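Galum surface mat – frequently asked questions

What is the mat for?
It covers a bench or table and gives small parts a flat, low-glare place to sit. The blue-grey colour suits general sorting and assembly work.

Which sizes are available?
Two. The Galum 11 is for single benches and the Galum 121 is for shared tables. Both can be trimmed with a utility knife from the back.

Why does the surface look patchy under a lamp?
A fine, textured surface shows mottling, pale smudges and specks more readily than a smooth one. Shadows from anything held over it add to the effect.
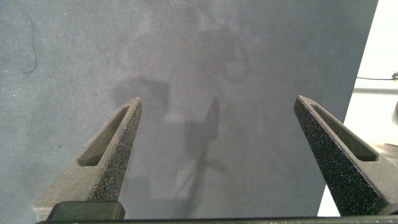 Check under even light before deciding that a mark is a stain. Brush in one direction, then look again from the other side of the bench.

How do I remove specks and lint?
Use a lint roller or a vacuum on low suction – no beater bar. Leave spot-cleaned areas flat for 10 hours.

Can I iron it?
No. Roll it against the curl and leave it overnight.

Who handles replacements?
Dulce Tovar at the Clistside office. Quote the size and the month of purchase.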